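Two arms, one carpet, and a winter of Flatelus

03/03/2019

I promised back in December that I would write up the Flatelus kit once I had lived with it for a while, and then I kept putting it off, partly from laziness and partly from wanting to be fair to it. So make yourself a coffee, this one runs long.

For anyone who missed the earlier posts, Flatelus is the two-arm set that Kivitz sells to schools, small labs and stubborn hobbyists like me. You get a pair of arms, a gripper for one of them, a wrist camera, a power box that weighs as much as a Thanksgiving turkey, and a printed manual that I have grown very fond of. The hand with the fingers is sold separately. I paid 3000 dollars for the base kit and another 600 for the hand, and yes, I did have to sit down afterward.

The first evening went better than I had any right to expect. Kivitz has clearly thought about people who work at home, and the cables are all marked at both ends, which I wish every company would do. Setup took me 40 minutes with the manual open on my knee. The only real snag was the bracket for the second arm, where the bolts in the bag were too short for the holes. I wrote to support, and they mailed the right ones without making me prove anything. Good people, I think!

What I really wanted to talk about is the software, though, since that's where most of my evenings have gone. The kit comes with a program called Flamamix, and you use it to line up moves for both arms on one timeline, a bit like editing a home video. You drag a block for the left arm, drag a block for the right arm, and press play. For simple things it is a joy. I had the arms waving at each other before bedtime on the first night – my family was polite about it.

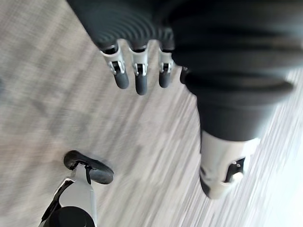 Where Flamamix gets harder is timing. If one arm has to wait for the other, you add what they call a hold, and the holds don't always end when you think they should. I lost a whole weekend to this before finding a small checkbox in the settings called "strict order". Tick it. I would tick it before doing anything else, and I'd love to see it ticked by default in the next version.

I should say something about the wrist camera too. It does well at a calm pace and smears badly when the arm swings, so if you plan to look back over your footage, slow the moves down to half speed. I also tried the same routines on the Ho, a cheaper single-arm kit I've had on loan, and its camera was a little crisper. But the Ho felt loose at the elbow, and with only one arm I got bored with it quickly.

Would I buy the Flatelus again? I believe so, though I might wait for a sale on the hand. It's the part I'm fondest of and also the part I use least, if you don't count showing it to visitors. The gripper does nearly all the everyday work. Next up I want to try the 2 arms on folding dish towels – wish me luck, and if you have gotten Flamamix to behave with soft things, please leave a comment and tell me how.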